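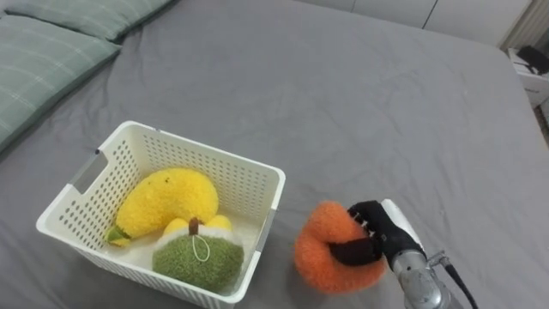

Bedroom setup, soft toy pickup on the gray sheet. Orange plush in the fingers, basket to the left.

June, Flisow hand evaluation, notebook 11

Picked up from Dulce's notes at 9:40. She had the arm homed and the new finger firmware loaded before I got in. The unit is the demo hand Holtlow sent us on loan, serial ending 2371, with their wrist adapter and the Iltine task software on the bench PC. We have to tell Arellano whether we would buy it, so I am trying to keep this entry readable for someone who was not in the room.

Job for this block is tidying on a bed. Plush fruit goes in the white basket, one piece at a time. We did the hard table last week and the hand looked fine on it. The bed is where I expected trouble, for two reasons. The mattress gives when the fingertips push down, so the contact reading comes up slowly. And the sheet wrinkles, and the fingers like to take a fold of it along with the toy.

Settings at start:
Grip force limit 46 (their units, percent of max)
Approach height default
Finger preshape "round, medium"
Speed half
Wrist camera off, head view only

The first few tries with the default approach height were no good. Fingers closed low and pinched the sheet. Once it dragged the sheet far enough to move the basket. Raised the approach by 8 mm and it stopped grabbing fabric, but then it closed too high on the flatter toys and lost them. Ended up at 5 mm. That number will be wrong for a different mattress, and I don't see anything in the Holtlow manual about soft surfaces at all. Ask them.

The orange one is the awkward shape in this set. It's curled, so there isn't one good place to hold it. With "round, medium" the fingers come over the top and down one side and one segment ends up lying across the middle. I did not like the look of that but it held through a slow lift. Dulce thinks the segment across the middle is doing most of the work and the rest are just keeping it from turning. She may be right. I'd want to see the per-finger currents before writing that in the report.

Tried "pinch, narrow" on the same toy. Worse. It rotates out as soon as the wrist tilts.

Green one: the white string loop is a nuisance. Twice it stayed hooked on a fingertip after release and the toy came back up out of the basket with the hand. The release routine opens to a fixed width and then retracts straight away. If there was a half second pause or a small shake in there it would probably drop off. Torben Böttcher at Holtlow said on the phone that the release is editable in the full license and locked in the demo one. So we can't test it. Writing that down as a minus for the demo and not for the hand.

Basket: light, and slides on the sheet if the housing bumps it. Kept the start position of the toys close to the basket to save travel, and I think that was a mistake on my part. Not much room on that side for the fingers to open. Next block I will start them a hand's width further out.

Cable: the black one off the wrist bracket wants a second tie point. It hangs slack at low poses and I was watching it more than the toy. Their adapter has one clamp. We have spare clips in drawer 4.

Timing: software log gives 155 minutes of run time for the block, including restarts. Two restarts were Iltine losing the connection to the hand controller, same error both times. Saved the logs under the block name. Dulce has seen this error before on the table runs, so it isn't the bed setup.

So far - grip on fuzzy material is better than I expected at that force limit, and I saw no pulled loops on any of the plush. Soft surface handling needs hand tuning and the docs don't help. Locked release is annoying.

To do
- ask Torben for a temporary full license
- second cable clip
- repeat orange at force 35 and 60
- flatten the sheet between tries or leave it wrinkled? Decide and stick with it. Dulce votes wrinkled.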